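In defence of the loud tablecloth
Osian Watkins
January 13, 2026

I have owned plain tablecloths and I have owned patterned ones, and for a worktable I would take the patterned one every time. By a worktable I mean any surface where people put things down, pick them up again and move them about: the kitchen table when it is not laid for a meal, the bench in the shed, the long table in a school or a workshop. Most advice tells you to keep such a table neutral. White, grey, bare wood, perhaps a pale oilcloth. I think the advice is wrong, and I would like to set out why.

The cloth I have in mind is the one everybody knows from mugs and shower curtains, with blocks of red, blue, yellow and white and thick black lines between them. People call it a Mondrian cloth whether or not the painter would have had anything to do with it. Mine came from a shop called Feletti, which closed in June. It cost more than I wanted to pay and it has been on the table ever since.

The usual complaint is that a cloth like that fights with whatever is put on it. I have heard this from my sister, from a man who came to measure for blinds, and from a neighbour called Benítez who has a very good eye and a very beige house. They say you cannot see the objects for the pattern. I have not found that. What I have found is that a large plain cloth gives you no idea where anything is. Put a small thing down in the middle of a white cloth and look away, and when you look back you have to search the whole of it. With blocks and lines you remember that the scissors were on the yellow, near the corner. You don't try to remember it.
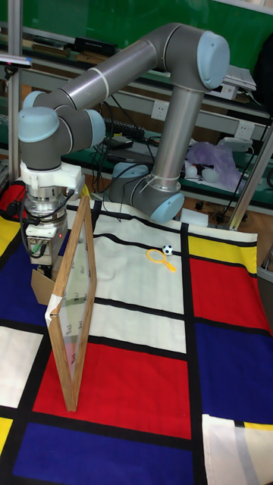 A yellow toy magnifying glass and a small football on the white, with a glass pane in a light wooden frame standing in front.

Look at the magnifying glass. It is a cheap, cheerful yellow, and on a white block it shows up at once. Put the same toy on a yellow block and it would half disappear, I grant that. But then you would move it, and moving it a hand's width is enough. On a cloth that was yellow all over you would have nowhere to move it to. The football is the more interesting case, being black and white on a cloth that has plenty of both. I had thought it would be the thing to get lost. It doesn't, to my eye, as the cloth is all straight edges and the ball is round.

The same goes for the frame, and glass is the hardest thing of all to see on a table. I broke a clock glass once by setting a tin of polish down on it. The table was bare pine, the glass was clear, and there was nothing to tell me it was there apart from a slight shine that I took for varnish. If the pane has a wooden edge, as this one has, that is a great help. If it is standing up, that is a help too, though a standing pane brings its own worries. With strong colour behind it you get lines that run up to the frame and carry on through the glass, and the eye notices that something is in the way.

I should say something about propping, as it comes up whenever people work with frames. My father kept a biscuit tin of cardboard offcuts for the purpose, and I now keep one too. Mine is a Bullis shortbread tin and the lid does not fit. Cardboard is the right stuff. It has some give, it doesn't mark the wood, and if a piece is too thick you peel a layer off. People spend money on little rubber feet and felt wedges when there is a box waiting to go out with the recycling. A bit of white tape on the edge of a frame is no disgrace either. Tape tells the next person where to be careful, or which way up the thing goes, and it comes off later with a warm cloth.

Against all this I have to put the fair objections, and there are some. A bold cloth is tiring if you sit at it for a whole day doing close work. I do my mending on a grey towel spread over the top, and roll it up when I have finished. A bold cloth is also bad for sorting coloured things. I tried to do a jigsaw of 1000 pieces on mine, a harbour with a great many red boats, and gave up and moved it to a tray. Beads are the same. If your table is mainly for beads, buy something plain and don't listen to me.

Then there is the matter of folds. A plain cloth can be a bit crooked and no one will know. A cloth with straight black lines shows every ruck, and if one corner is turned over the pattern stops making sense just there. 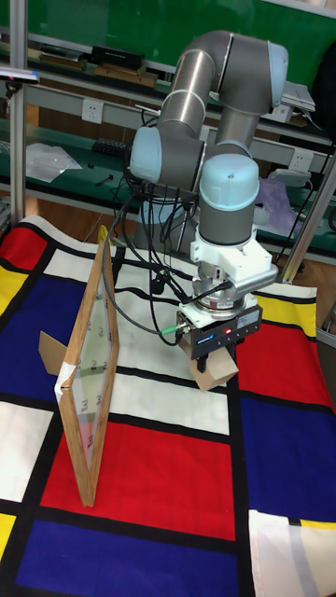

I count that in its favour, though I know others don't. A fold is a small step in the surface. It will tip a glass, and it will certainly unsettle anything standing on a narrow edge. On a plain cloth you find the fold with the bottom of your cup. On a ruled one you see the line go wrong and you can pull it straight first, if you care to. My mother ironed her cloths and then laid them by eye against the edge of the table, and she was never satisfied. With these she could have used the lines.

I also like what it does to a working room. Rooms where things get done tend to end up the same few colours. There is a bench along one side, there are shelves, there is something black and square on the shelves and a keyboard nobody has put away, with white sockets wherever the electrician found it easiest. Nothing wrong with any of that. I have spent most of my life in rooms like it and been content. But the eye wants somewhere to go, and a table covered in red and blue and yellow gives it somewhere. It also makes plain which surface is for the job in hand and which is for storage. In our house the bare sideboard collects post, keys and batteries, and the bright table stays mostly clear. I put that down to the cloth. My wife puts it down to her.

The last objection is taste, and I can't answer it. Benítez says the pattern is a joke that was used up years ago, and that a cloth should not look like a poster. Perhaps so. He has since bought one in dark green with a small leaf on it from a firm called Panda, and he tells me it hides stains very well. I don't want stains hidden. I want to see them while they are fresh and get at them with a sponge.

If you are thinking of trying one, get the biggest blocks you can find. The small-scale versions, with squares the size of a coaster, are as bad as the critics say. You want a red large enough to stand a whole frame on and a white large enough for two or three small things with space between them. Mine is 70 inches on the long side and I would have taken a longer one if they had stocked it. Check that the black lines are printed straight. On the first one I looked at they wandered, and I put it back.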